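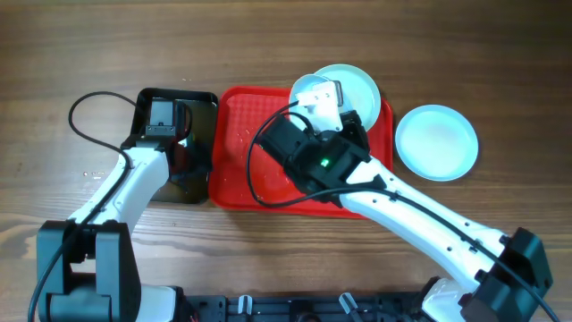 Setting Up a Two-Arm Dish Table for Tuveo

Last updated 2026-07-14

Tuveo is a small bench project at the Wumorthorpe shared workshop. Two arms on one table handle plates, trays and a sponge while a person drives them by hand, and the runs are saved for later. This page covers the physical setup and how to get from a bare table to a first usable run. It assumes you already have two arms that are assembled, wired and moving under your own control software. If yours don't move yet, finish the motor setup first and come back.

What you need

Two arms with parallel grippers
One rail long enough to carry both bases
A heavy table with a flat top
Clamps, bolts and T-nuts to fit the rail
Plates, shallow and light
A red serving tray, or any color that stands out from your table
A second flat tray
A kitchen sponge with a scrubbing side
Ketchup or another thick sauce
Cable ties and a few feet of spare cable

Step 1: Mount both arms on one rail

Put both bases on the same rail and bolt the rail down along the front edge of the table. We started with each arm clamped separately, and every time one got bumped we had to measure the gap again. With a shared rail the spacing stays put even when the whole thing gets moved.

Set the arms far enough apart that both grippers can reach the middle of the table without the elbows touching. The easiest way to find the distance is by hand. Turn the motors off, fold both grippers in to the center, and slide one base outward until the elbows clear. Tighten, then try it again with each arm reaching across to the far side. Mark the base positions on the rail with a paint pen.

Check the bolts after the first day of use. Ours had worked loose at the right base.

Step 2: Route the cables

Each gripper has a cable that has to follow it everywhere. Leave a generous loop at the wrist and tie the rest down along the links to the base. Don't tie anything across the elbow until you have moved that joint through its full range.

A loop that is too short pulls on the connector when the wrist turns. A loop that is too long hangs down over the tray and drags through the sauce. Start long and take up the slack a little at a time. You will probably still have some cable crossing over the work area, and that is fine as long as it stays above the plates.

Step 3: Lay out the table

Put the red tray in the middle, with its long side running left to right. The flat tray goes on the left, close to it. Plates can go on the red tray, over its back edge, or straight on the wood to the right. We vary the starting positions on purpose, so don't tape outlines on the table for the plates. Do tape the corners of the red tray if it slides around.

Add the sauce last. A small smear in the center of one plate is enough. Anything bigger ends up on the grippers, and then you are cleaning fingers between runs.
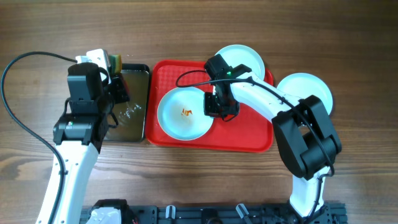
Sponge in the left gripper, right gripper over the red tray. One plate has sauce on it.

Step 4: Tune the grip

Plates and sponges want different things from a gripper. A sponge will take almost any force, and the only common mistake is picking it up too low so the fingers end up doing the scrubbing. Grab it by the upper part and leave the green side free.

Plates are harder. Come in at the rim with one finger above and one below, close slowly, and stop as soon as the plate lifts without slipping. In our control software (Undden, a set of scripts written at the shop) grip force runs from 0 to 1,000. Yours will have its own scale, so find the lowest setting that holds a plate, then go up a small step from there. Write the number down. It changes when you change the finger pads.

If the plate rotates in the grip when you raise it, you are holding too close to the edge. Move in a little. If it won't come off the tray at all, push it toward the back first so the rim hangs over the tray edge. The lower finger then has room to get underneath.

Step 5: Practice the handoffs

Before saving anything, drive the following moves until they feel routine:

Pick up a plate from the bare table and set it back down
Pick up a plate from the red tray
Stack one plate partly over another without dropping it
Pick up the sponge with the left arm and bring it over the tray
Lift the flat tray by its edge and put it down again

The last one takes the most time. A flat tray has no rim to speak of, and a gripper coming straight down just pushes on it. Tilt the wrist so one finger slides under the edge. Keep the other arm parked while you learn this, or have it hover over the red tray where you can keep an eye on it.
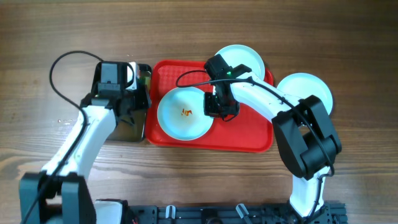
Left gripper with the flat glossy piece next to the red tray.

Step 6: Save your first runs

Keep the first runs short. One task, one arm doing most of the work, then stop and reset. Save 4 of these and play them back before you do any more. Look for cables in front of the gripper cameras, jumps in the joint readings, and long stretches where nothing moves — those usually mean the driver was thinking, and they should be trimmed or redone.

Name the files by task and by starting layout. We used the date and nothing else through August of the first year and spent a long evening opening files to find out what was in them.

Troubleshooting

The elbow of the right arm bumps a plate: the plate is too close to the base. Move it back on the table, or raise the elbow before reaching left.

The arms drift lower during a long session: the motors are getting warm. Park both arms and wait.

Glare from the flat tray: shiny surfaces throw light back at the cameras. Turn the tray a little or move the lamp. A sheet of paper taped over the lamp also helps.

Sponge drops when the wrist turns: finger pads are dirty. Wipe them with a damp cloth and dry them.

One arm stops responding: check the connector at the wrist before you blame the software. On our table it has been the connector 2 times out of 2.

Cleaning up

Park both arms, cut the power, and then clear the table. Wash the plates and wring out the sponge. Wipe the tabletop with the grain and get the crumbs out of the slots in the rail. The paint pen and spare cable ties go back in the Scanlon drawer under the bench.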